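2025-12-08
By Dagný Þrastardóttir

Looking for people who want to keep a trading journal with me (February round)

I run Favdale, a small study group for people who trade their own money part time, mostly stocks and a few plain options. I'm opening up places for the February round and I need 40 people. If you have a brokerage account, a job or kids or both, and a nagging feeling that you don't really know why your account looks the way it does, please keep reading, because I was you for years.

Quick background on me. I worked in payroll for a long time and started trading in the evenings. I had good months and lousy months and I could tell you a great story about every single one of them. Then one winter I sat down and typed up 122 trades from my old statements, with whatever I could remember about why I made each one, and the stories fell apart pretty fast. My best trades were boring ones I'd almost skipped. My worst ones were nearly all made in the first few minutes after I got home from work, still in my coat, feeling like I'd missed something! I would never have seen that by staring at a chart.

So I started Favdale to find out whether other people see the same kind of thing when they write it all down. This is not a course. I don't sell signals and I won't tell you what to buy – I don't even want to know your account size. What I want is your journal, kept properly, for the length of the round, and your honest thoughts about it afterward.

What you'd be doing

You'd log every trade you make for 7 weeks. Every one, including the ones you regret before the order fills. For each trade you fill in a short form: what you bought or sold, what you expected to happen, what would make you get out, how you felt (pick from a list, don't write me a novel unless you want to), and later on, what really happened. It takes a couple of minutes once you're used to it. The first few will be slow, that's fine.

The form lives in a tool called Urnik, which a friend built for me and which is, well, plain. It works on a phone. It doesn't connect to your broker and it never asks for a login to anything else. You type in percentages and not dollar amounts, so even I can't work out how much money you have riding on something.

Once a week there's a group call in the evening, Eastern time. Come to as many as you can. I don't take attendance, but the people who got the most out of the last round were the ones who showed up and talked, even when they'd only made one trade or none. A week with no trades is a perfectly good week, by the way. Log it as a zero and tell us what you were tempted by.

At the end there's a one-on-one call with me where we go through your journal together. I love these calls. I've had people laugh out loud at their own notes from week two.

Who I'm looking for

You should be 18 or older, live in the US, and have been trading with your own money for at least a year. You should make at least a few trades in a normal month. I don't care whether you're up or down overall, and I'd really like more people who are down, since the folks who write to me tend to be the ones who are feeling pretty good about themselves.

You don't need to be good with spreadsheets. You do need to be able to write a sentence or two about what you were thinking and not clean it up later.

I can't take anyone who manages money for other people or works at a broker. I also can't take anyone who is trading with borrowed money, rent money, or money that belongs to someone who doesn't know about it. If that last one is you, please talk to somebody you trust before you talk to me. And if you've only ever traded on paper, hang on to this page and write to me in a year.

One more thing, and I'm a bit stubborn about it: please don't trade more than usual just to have something to log. Last time one person did that for the first two weeks, told us about it on a call, and it turned into the best discussion of the whole round, but I'd still prefer you didn't.
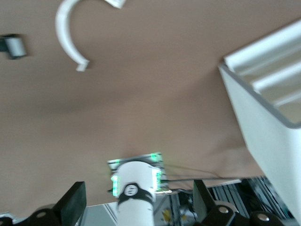 What you get

I pay every participant who finishes the round $500. Finishing means you logged your trades through the last week and had the final call with me. It doesn't matter how many trades there were or how they did. If you drop out halfway I can't pay a partial amount, sorry – I tried that once and the bookkeeping nearly did me in. The money comes by check or bank transfer after your final call, and yes, it's taxable income, so plan for that.

You also keep your journal, obviously, as a file you can open anywhere. And you get the write-up before I put it on the site, so you can tell me if I've gotten something wrong.

Where the money comes from: the payments are covered by Kaltomska, a small publisher that's bringing out my workbook on trade journals. They see the final write-up. They don't see your entries or your name, and they have no say in who gets in.

What happens to your entries

I read them all myself. When I quote something I change the ticker and anything that could point to you, and I check with you first. You can ask me to take your entries out at any point up to the final write-up and I'll do it the same day, no questions. I keep your email address in a separate place from your journal. Nothing gets sold or passed along.

And since I have to say it (but I'd say it anyway): I'm not a licensed adviser. Nothing in the group is advice on what to do with your money, whether it comes from me or from the guy on the call who had a great week. You make your own trades and they're your own risk. Plenty of people lose money at this.

How to apply

Send me an email with the subject line "February round" and tell me:

- how long you've been trading and what sort of thing you trade
- what your days look like (shift work, home with a baby, office, retired, whatever)
- one trade you still think about, good or bad, and why
- which evenings you could make a call

Half a page is plenty. I'm not grading your writing. The trade you still think about is the part I read first, so if you're short on time put your effort there.

I answer everyone, though it may take me a little while over the holidays. If I think you'd fit I'll set up a short chat by phone or video, and you can ask me anything you like, including things about my own trades. If the group fills up I'll keep you on the list for the next round if you want.

If you took part in an earlier round, you can't do this one as a paid participant, but I'd be thrilled to have you back on a call as a guest. Just let me know which week.

Contact: Dagný Þrastardóttir, Favdale, through the email link on the main page | © 2025 Favdale | Back to top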